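제4장 후렴은 누구의 것인가: 클럽 음악과 관객

음악 장르에는 국적이 있다고들 한다. 여권 심사대에서 장르를 붙잡아 본 사람은 없지만, 평론은 오랫동안 그렇게 써 왔다. 이 장에서 다룰 문제는 그보다 좁다. 한 도시의 클럽에서 태어난 노래가 다른 도시로 건너갔을 때, 그 노래를 소유하는 쪽은 만든 사람인가, 틀어 준 사람인가, 아니면 가사를 틀리게 따라 부르는 사람인가.

항구 도시 렌드포트의 경우를 보자. 이곳의 클럽 브루댄스는 5월 한 달 동안 열아홉 번의 공연을 열었고, 입장객은 모두 1,739명이었다. 지역 신문은 이를 '열풍'이라 불렀다. 나눗셈을 해 보면 하룻밤에 아흔 명 남짓이니, 열풍치고는 통풍이 잘되는 편이었다. 그럼에도 이 시기에 나온 곡들은 렌드포트 사운드라는 이름을 얻었고, 이름이 생기자 원조 논쟁도 따라왔다.

논쟁의 중심에는 음반사 미넬이 있다. 미넬은 수록곡 10곡짜리 편집 음반을 내면서 그중 네 곡의 후렴을 외국 관객이 따라 부르기 쉽게 다시 녹음했다. 현지 관객은 이를 배신으로 받아들였다. 다만 그들이 지키려던 원래 후렴도 이웃 도시의 결혼식 축가에서 빌려 온 것이었고, 축가 쪽에서는 아직 아무런 성명도 내지 않았다.

이 장의 1절은 후렴의 이동 경로를, 2절은 클럽의 선곡 관행을 살핀다. 3절에서는 저작권 등록부를 읽는다. 졸음이 예상되므로 오전에 읽기를 권한다. 각 절 끝의 연습 과제는 조별로 하되, 조장은 노래를 가장 못하는 사람이 맡는다. 발표 때 직접 불러 보이겠다는 제안을 미리 막기 위한 조치다.

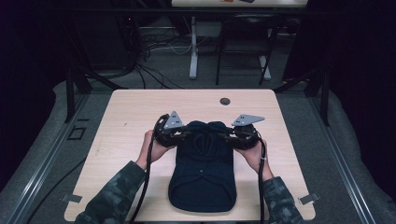
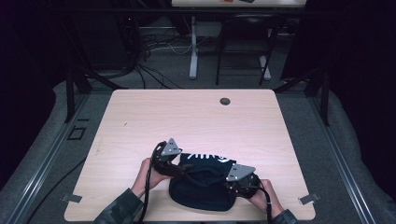 나카지마의 의견은 다르다. 초고를 읽고 보내온 편지에 따르면, 후렴의 주인을 묻는 것부터가 음반사의 질문이며 춤추러 온 사람은 그런 것을 궁금해하지 않는다고 한다. 그는 "두 번째 후렴쯤 되면 다들 제 노래인 줄 안다"고 적고, 1절과 2절의 순서를 바꾸라고 덧붙였다. 순서는 바꾸지 않았다. 대신 그의 반론은 2절 첫머리에서 다시 다룬다.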